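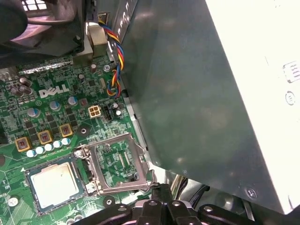 Search this site
Type and hit enter

29/01/2020
Posted by Beca Voyle

So I've finally started on the old Dell! It's been sitting under the desk in the spare room since we moved to Stiltholm, mostly holding up a pile of sheet music, and I'd promised myself I'd either get it going again or take it to the e-waste drop-off at Buvham. Guess which one is more fun.

The plan is pretty modest. I found a second-hand processor in the bargain tub at Dramani (my favourite shop in the whole district, even if it smells of carpet) and I want to see if it makes the thing any less of a slug. Opening files took so long last August that I'd go and hang out a load of washing while I waited.

If you've never swapped a processor, the socket is the bit that makes you hold your breath. There's a little lever at the side, and you let that go and the metal frame lifts up – mine was stiff and I made a noise I'm not proud of. Then the old chip comes straight up by its edges. No twisting, no poking about with a screwdriver! I put the chip down on the motherboard for a second, which my brother says is a terrible habit, and he's probably right. Use a bit of antistatic foam if you've got some.

Before the new one goes in, look for the small triangle. There's one printed on the board near the socket on a lot of these, but the one you want to match up is on the corner of the chip itself, so check your manual and don't go by mine. Wipe off the old thermal paste too. I use isopropyl and a coffee filter, and a 500 mL bottle has lasted me for years.

I've also got a 200 GB drive that came out of Mum's computer at Roltholm, and I might chuck that in while the side's off. It's got 3,000 photos on it, nearly all of them of the dog (no complaints from me).

Still to do: buy fresh paste, find the screws I put somewhere safe, and give the fan a proper clean. I've got 30 dollars left in the hobby jar, so the paste had better be cheap. If anyone has a spare power cord, let me know in the comments, mine has gone walkabout.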